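Vellach Lunch Program to Replace Disposable Dishes

2021-03-09

The Vellach meal service will stop using disposable plates and bowls at its community lunches, the organization announced. Reusable tableware will take their place at all 12 dining sites by October. 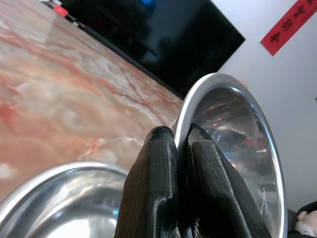
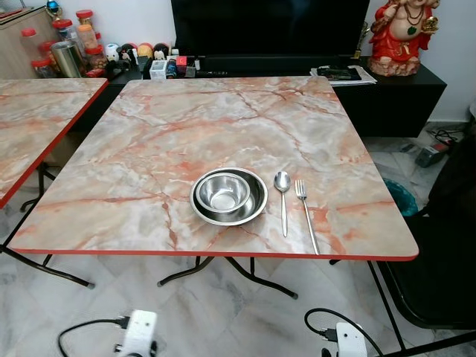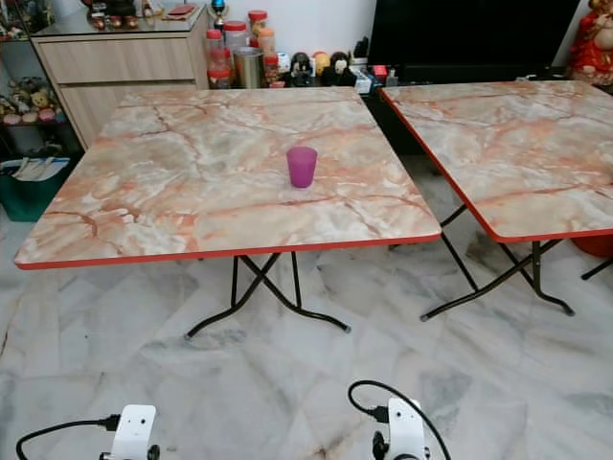
How will the change be paid for? A grant from the Zorkik Fund covers the purchase of 1000 place settings, and the meal service will pay for washing out of its regular budget.

The service currently provides lunch to almost 480 residents each weekday. Dishes will be collected after the meal and washed at the Flirkora kitchen, which added a second dishwashing line last year. Sites with fewer than 25 diners may continue to wash on the premises if they have a suitable sink.

Meal prices and serving hours will stay the same. Residents who receive lunch at home are not affected -- those deliveries will keep their present packaging until the contract with Begović Catering comes up for renewal.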